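Okay, gripper thread, part whatever. I've been building a hand-held gripper at the kitchen table since April and I promised updates, so grab a coffee!

Quick catch-up if you're new. It's called the Skoryk (don't ask, my keyboard slipped and I liked it). Two ribbed fingers, white plates, one camera, a whole lot of screws. The end goal is a little arm that can clear this table for me.

Biggest change this month is the fingers. The first pair were stiff and smooth and they flung a yogurt drink across the room. New ones are magenta, with ridges packed close together, and they bend around whatever you squeeze. I printed them on the Jikmont at the shared shop and the long one took 44 tries at the slicer settings before I stopped getting spaghetti.

Magenta because that was the spool on sale. I've grown to love it, the whole thing looks like a toy crab now.

Bottles are what I'm on this week. Clear plastic with a wraparound label, screw cap, upright, fingers closing on either side of the label. 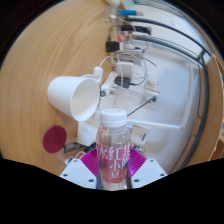 Someone asked: why practice by hand before you put the fingers on a motor?

Squeezing by hand lets you feel when the fingers start to slip, and you can swap a bad part in two minutes without rewiring anything. With a motor on there I'd be guessing at the force and chasing software bugs at the same time. I did it in the other order on my last build and lost a whole summer to it.

Where the recordings stand: I wanted 1000 good grabs before moving on and I'm at 959. So close!! My wrist would like a word.

A grab only goes in the folder if I pick the thing up, hold it, and set it down without knocking over the neighbors. Mugs are the worst. Handles stick out and the fingers want to ride up the side.

Next job is the servo mount. I have one from Lulludix in a drawer, and the holes don't line up with my plates, so either I redraw the plates or I drill. I'm going to drill. I know. I KNOW.

Also need to do something about the screws backing out. Thread locker on the metal ones is fine but I don't trust it near the printed parts, so I'm trying lock nuts first.

The files go up on the Cinwood board once the mount is sorted. Please don't print the old fingers, they're still in the folder and they're bad.

If you've got a favorite flexible filament, tell me what it is and how slow you run it. I'm nearly out of magenta.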